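Predura Community Kitchen — Opening Inspection Checklist with Comments
Inspected by Nima Golestani, 19/02/2022
Building ref. 3482, Coetzee Street entrance

I had such a good time going round this kitchen. The cooks have put real care into it and it shows in the corners, where I always look first! Items are marked OK, FIX or WATCH. Comments follow each one.

1. HAND WASHING

Sink used for hands only: OK
Soap and paper towels within reach: OK
Hot water at the tap: OK
Comment: Lovely setup. The sink is right by the door, so you pass it on the way in. Please keep the colander out of it, even for a minute.

2. COLD STORAGE

Fridge thermometer present and readable: OK
Raw meat on the bottom shelf: OK
Date labels on opened items: FIX
Door seals clean and unbroken: WATCH
Comment: Two tubs of yogurt sauce and a pan of cooked rice had no date. The labels are in the drawer next to the fridge, so this should be easy to put right. The seal on the Pirkeron fridge is starting to pull away at the lower hinge. It still closes fine today. Wipe the fold with warm soapy water and look at it again at the end of February.

3. DRY GOODS

Everything off the floor: OK
Lids on bins: OK
No sign of pests: OK
Comment: The flour bin with the scoop hung on its own hook — I love this. The 500 g bags of lentils are stacked oldest in front, and somebody has written the opening month on each in thick marker. Keep doing exactly that.

4. FRUIT AND VEGETABLES

Washed before cutting: OK
Separate board and knife from raw meat: OK
Damaged produce removed: OK
Cut fruit covered and chilled: FIX
Comment: Melon halves were sitting out on the counter during prep. Cover them and put them back in the fridge between batches. Whole fruit for the serving table is fine at room temperature, rinsed and dried first.

5. PLATES, BOARDS AND UTENSILS

No chips or cracks: FIX
Stored clean and dry: OK
Color system for boards followed: OK
Comment: I went through all 266 pieces in the cupboards and pulled three bowls with chipped rims. They're in the box marked OUT, please don't rescue them. The green board is deeply scored and ready to be replaced. Grudodura boards in the same size will fit your rack.

6. SURFACES AND CLEANING

Worktops wiped and sanitized between tasks: OK
Sanitizer mixed to the label: OK
Cloths changed daily: WATCH
Comment: Spray bottles all labeled, what a treat. The cloth bucket was fuller than I'd like by midday. Try moving the clean stack closer to the stove, people grab what is nearest.

7. FIRE AND EXITS

Fire blanket on wall: OK
Extinguisher in date: OK
Back door clear: FIX
Comment: Folding chairs were leaning across part of the back door. Moved while I was there. They need a permanent home, and the hall closet has room.

8. SERVING TABLE

Clean, with no cleaning products nearby: OK
Tongs or spoons for each dish: OK
Set up for 100 guests: OK

Open items go to the kitchen lead. I'll come back for the labels, the board and the door seal.
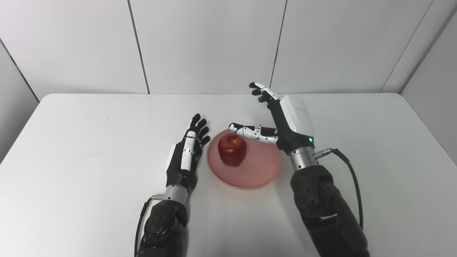 Do apples need to be kept in the fridge before serving?

Whole apples can stay out at room temperature, but they keep longer in the fridge. Once they are cut, cover them and chill them until you serve.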